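I've been meaning to put this page up since April, when we started working out what a second pair of hand-held grippers would do to our equipment money for the year. It's a gallery page, so the writing is supposed to be short (I'm already failing at that). Mostly it's for the people at the Mosbridge shop who keep asking me what we need and why the list keeps changing.

A quick word on how we got here. Our first plan was a fixed arm on a bench. I had the quote in hand, I had the bench picked out, I'd even measured the doorway! Then Sevim Saraç sat down with me one afternoon and went through everything we'd have to buy around the arm before it did anything useful: the mount, the guarding, the power drop, the spare fingers, the service plan. It came to over 200 line items once she'd broken out the cables and fasteners, and I lost heart somewhere near the brackets. So we turned the order around. Hand-held grippers first, lots of demonstrations by real people doing real handling, and the arm later, when we know what we want it to pick up.

## What we're spending on now

**Grippers, one for each hand.** A single gripper is fine for picking up small parts and setting them down. Trays are another story. Try to carry a shallow one by a single edge and you'll see it dip right away. So a pair is the basic unit in my budget now, and I've stopped letting anyone write "gripper (1)" on a request form.

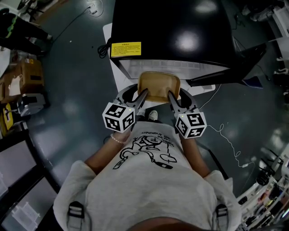
The other thing about buying in pairs is that you want them to match. We looked at mixing a Favinel on one side with whatever was cheapest on the other, and I'm so glad we didn't. Two sets of spare fingers, two manuals, two chargers to lose. My rule for next year is one maker per pair, even if it costs a bit more up front.

**Marker cubes.** White cube, black square patterns, one on each gripper. These go on the list as consumables, and I'll fight anybody who wants to move them to capital equipment. They get bumped, the faces get scuffed, and I'd like to be able to grab a fresh one without filling out a form. I've put down 15 for the year.

**Fingers.** Ours are the gray pointed kind that angle in toward each other. They're good on the thin sides of a tray. I'm less sure about them for round things, so I left room for a second style and I'm not going to pick it until we've done more handling. If you have a favorite, tell me!

**Trays.** Cheap, and easy to forget! The rectangular tan ones are what I'd reorder. Get more than you think you need, all from the same batch if you can, so the sizes stay the same from one week to the next.

## Stuff around the edges

**Harness and straps.** I used to lump these in with "misc." and then wonder where the misc. money went. Anyone wearing gear on their shoulders for a whole session is going to care a lot about how the straps sit, so please try them on before you order a box of them. Buckles you can work by feel are worth the extra.

**Cables.** Oh boy. Whatever you budgeted, it's low. I had us down for 73 dollars' worth and went past it before the first month was out. Cable covers for the floor have their own line now, which they should have had from the start.

**Shelving and bins.** Small parts and tools breed. I asked for wall shelving in the same order as the grippers, and Sevim thought I was padding the request, but she came around. Clear bins are my pick. I'm much too lazy to label things properly and I like being able to see what's in there.

**Floor space.** It doesn't show up on an invoice, so it's the easiest thing to leave out of a plan. Two-handed work needs room to reach forward and room for somebody else to get past. We're trading some storage for it next quarter, and the cartons will have to live somewhere else (suggestions welcome, my garage is full).

## What's waiting

The arm is still on the wish list. Oosthuizen and Furunon have both sent quotes, and each one is good for 90 days, so I can't put it off forever. I'm leaning toward the one with the longer service plan. Before I sign anything I want them both to tell me what a replacement wrist costs and how long it takes to ship, and so far I've heard back from one.

I'll add to this page as the orders come in. If you're on the Mosbridge side and you need the spreadsheet, ask me for the newer one, the old copy still has the bench in it.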